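Maltdale Wrestling Shoes, tested by Khurram Chaudhry

2 min read · 8 shares

I bought the Maltdale shoes in August, before the new season at my club in Jenorton. The sole is thin and I feel the mat well, also when I shoot for a single leg. The ankle support is good – better than in my old Bugti pair. 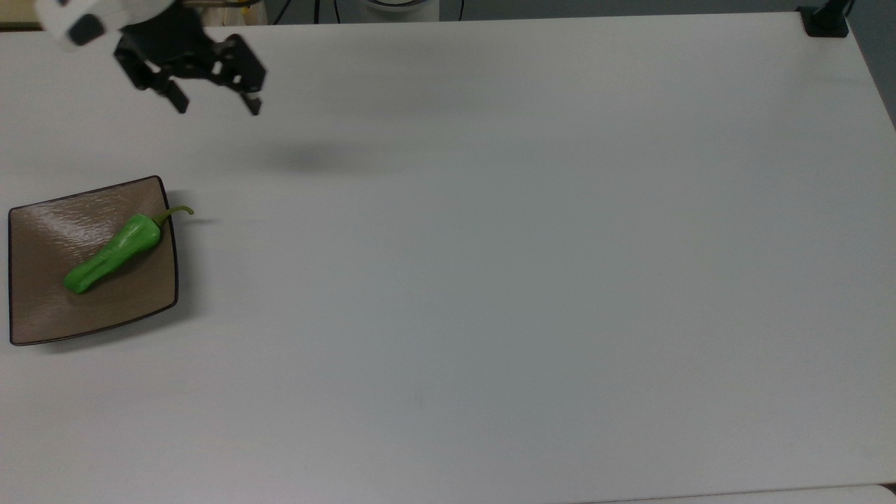

The laces are the weak point. They are too long, and the small pocket that should hold them opens during hard sparring. I put tape over it, as the referees want. The size is also narrow, so please take a half size more.

For a beginner I would recommend them. For a heavyweight I am less sure.

2 comments

polengate_mat: Same problem with the lace pocket. Tape works.

Dana R.: Does the half size more also apply for kids' shoes?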